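Kumora 弦乐演出曲目数据集

版本说明与数据卡

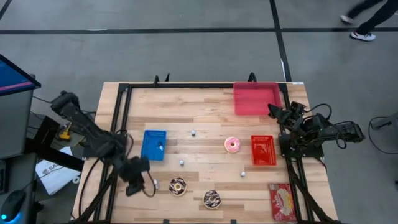 本数据集收录弦乐团及室内乐演出的节目单信息,供曲目统计、节目编排检索和作曲家姓名归一化使用。数据以演出场次为基本单位,每场演出下挂若干曲目条目,曲目条目再关联作品、作曲家和独奏声部。

最后更新:2019年12月29日

一、数据来源

节目单来自三处馆藏:Gusen 音乐厅档案、Lemska 室内乐协会的印刷节目册,以及 Vasiliauskas 乐谱出版社的租谱登记。最早的一份节目单印于1872年。租谱登记只能证明乐谱借出,不能证明曲目上演,凡仅有此项来源的条目,字段 status 记为 unverified。

二、文件结构

concerts.csv:演出场次表,主键 concert_id
items.csv:曲目条目表,按上下半场及演奏顺序排列
works.csv:作品表,含调性、编号、乐章数
composers.csv:作曲家表,含异名
venues.csv:演出场地表

所有文件为 UTF-8 编码,无 BOM,逗号分隔,换行符为 LF。空值留空,不写 NULL 或 N/A。

三、主要字段(items.csv)

item_id:条目编号,整数
concert_id:所属场次
work_id:所属作品;无法识别时为空,原文保留在 title_raw
half:1 为上半场,2 为下半场,0 为加演
position:半场内顺序,从 1 起
movements:仅演奏部分乐章时填写,如 1;3
soloist_role:独奏声部,如 violin、violin;violin、cello
narration:有朗诵或解说时为 1,否则为 0
status:verified、unverified、cancelled

双小提琴协奏曲的两位独奏均写入 soloist_role,以分号隔开,次序依节目单。乐团首席兼任独奏的,另在 concerts.csv 的 leader_solo 字段标 1。

四、作品识别规则

1. 优先按作品编号匹配,其次按调性加体裁匹配。
2. 套曲整体上演时只生成一个条目;拆开穿插演出时,每首各生成一个条目。
3. 改编版与原作使用不同的 work_id,通过 works.csv 的 arranged_from 字段关联。
4. 异名归一化使用对照表 aliases.txt,该表覆盖 26 种拼写体例,包括旧式西里尔转写。

五、质量控制

每批录入后抽取 80 场由第二名录入员重录,两次结果逐字段比对。某一批次中有 9 场不一致,差异集中在 position 和 movements 两个字段,原因是节目册加印的更正页未装订在原位。该批已全部重录。

六、已知问题

加演曲目通常不印在节目单上,half 为 0 的条目明显偏少,不宜用于加演统计。

Lemska 节目册自某年5月起改用缩写标题,“协奏曲”与“大协奏曲”在缩写后无法区分,相关条目的 work_id 暂空。

场地更名未做合并。同一场地改名前后在 venues.csv 中为两条记录,使用时请按 venue_group 聚合。

演出人员姓名不在公开版本之内。

七、使用与引用

数据以 CC BY 4.0 发布,节目册扫描件不随附。引用时请写明数据集名称及版本号。错误报告请附 concert_id 与 item_id,并注明所依据的节目单页码。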